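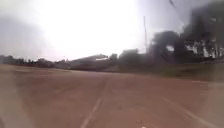 Chapter 3: Does the surface make you faster?

Every few years a new kind of running surface arrives with a promise attached. It will cut times, save knees, or both. This chapter asks how much of that you should believe.

Take the trial at Varar, often quoted in sales leaflets. A club there ran 27 athletes on its old surface in November and again on a new one in the spring. Times fell, and the new surface got the credit. But the runners had trained all winter, and the weather was kinder. Take those two things away and it is hard to say what is left.
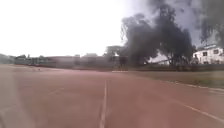
Figure 3.1 Lane lines on a bend.

The Atham study was larger, with 238 runners, and it is more careful. It is also less exciting. Differences between surfaces were small, and smaller still once shoes were taken into account -- a point the leaflets tend to leave out. 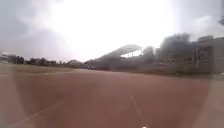

Figure 3.2 A red running track with white lane markings.

Claims about injury are weaker again. Most rest on runners being asked to remember how sore they were, sometimes months later. Memory is a poor measuring tool, and people who have just paid for a new track may want it to have worked.

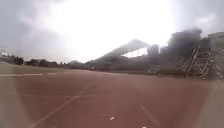 Figure 3.3 Worn surface beside the infield.

Before reading Section 3.1, write down what you would need to know before trusting a claim that one surface is "faster". Keep your list. We shall return to it when we look at the Emier figures.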